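Kevin Echeverri
January 20, 2020

1/ Right, a thread about last night's Deltcombe town council meeting, for everyone who had the good sense to stay in and watch telly. Get yourself a cup of tea first, it's a longish one and I do wander off a bit.

2/ The big item was the Hnatiuk Road car park. You'll remember that in December the council agreed to "explore options" for it, and I said on here at the time that this was council language for selling it. Well! The paper last night had one option in it.

3/ The option is to lease the whole thing to Rilico, who want to put up a two-storey storage place (units for people with too many sofas, bless us all). The council would get a yearly rent and we would get to park somewhere else, the somewhere else being left for a later meeting.

4/ Now, the petition. It had 526 signatures when it was handed in, and I'd like to thank every one of you who stood outside the bakery in that dreadful wind asking strangers for their postcodes. You were marvellous.

5/ Then the clerk explained, very kindly I must say, that only 457 of them counted, as the rest had addresses outside the parish. My own sister-in-law was one of the rest. She lives on the far side of the bypass and has parked on Hnatiuk Road every market day for years, so you can imagine how that went down over supper.
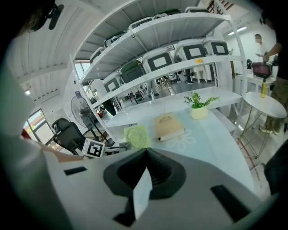
6/ Public questions came next. You get 2 minutes each and there's a little bell, and I'm sorry to say I was belled halfway through my second point. The first point was that we've lost enough parking already. The second was going to be a beauty.

7/ The lady from the flower shop did far better than me. She simply asked which of the councillors had read the traffic report, and there was a lovely long silence while they all looked for it. I could have hugged her.

8/ For the record, the traffic report was done by Nuron and says the car park takes 360 vehicles on a busy Saturday, coming and going. The council's summary called it "underused". I have read that line several times now and I still can't make the two fit together.

9/ Anyway, the vote was put off until the next full meeting so that the report can be sent round properly. I'm calling that a small win and I had a biscuit to celebrate.

10/ If you'd like to speak next time, you need to email the clerk beforehand with your question written out in full. Keep it short, mind that bell, and do come and say hello, I'll be in my usual seat by the radiator.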